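Collecting First-Person Examples of Household Cleaning for a Learning System
Project report, second-year group, Stunonow module
Submitted 27th July

1. Why we doubted the plan

The handout for this project said that a model can learn chores from people if it is shown enough of them. We were not convinced when we started and we are only partly convinced now. "Enough" was never defined. The Vuseck starter kit suggests 3000 clips for one task family, with no reason given for that number, and the other groups we spoke to had simply copied it into their proposals.

We chose floor cleaning with small hand tools. It needs two hands some of the time, it happens low down, and most homes have a floor and something to wipe it with. Our question was narrow: how many of the clips that people record at home can be used for training once somebody has looked at them properly?

2. How the clips were recorded

We had 26 participants, all recording in their own homes. Each wore a head-mounted camera and was asked to clean a patch of floor the way they normally would. We gave them one page of instructions. Looking back, it was too short. It said to keep both hands in view and said nothing at all about light, which tool to use, or when a clip should begin and end.

Clips were uploaded to a Burer folder and cut into single actions: reach, grasp, wipe, release. We labeled them by hand, with two people on each clip. 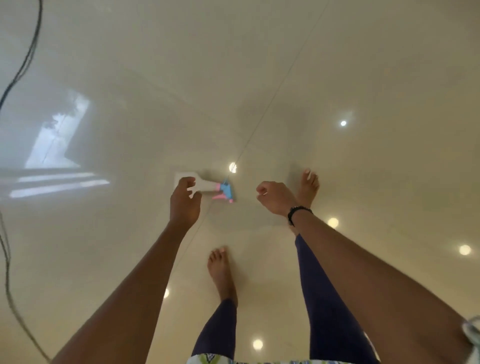 Figure 1. Both hands in view over polished tile, with window and ceiling lights reflected in the floor.

Figure 1 shows why labeling was slower than we had planned. The left hand is over the white handle of the tool, but from one still we could not agree whether it is touching it or hovering. One of us wrote "grasp" and the other wrote "reach". A glare spot sits just above the tool as well, and the floor is full of other bright spots that have nothing to do with the task. A person ignores them without trying. We have no evidence that a model would.

3. What we ended up with

After cutting we had 2216 clips. That is short of the suggested 3000, and we decided against padding the set with near-copies to reach it. We had set a target of 90 percent agreement between labelers before starting. We met it for "wipe" and missed it for "reach" and "grasp", the two labels a robot hand would depend on most.

Shiny floors caused the most arguments. Feet and legs in view caused fewer than we expected — the labelers got used to them quickly.

4. Problems with our own work

The Ó Ceallaigh checklist, which our module uses for grading datasets, asks whether the examples cover "typical conditions". We ticked yes in November and would not tick it today. Our participants were mostly people we knew, in similar apartments. We also never trained anything on the full set, so every claim here is about the clips and none is about a robot getting better at cleaning.

If the project continues, we would write a longer instruction page, add a separate "contact unclear" label, and record a second angle from the side for a small part of the set. The side angle would at least tell us how often our contact labels are wrong. Until that has been done, we would not recommend merging our grasp labels with those from the other groups.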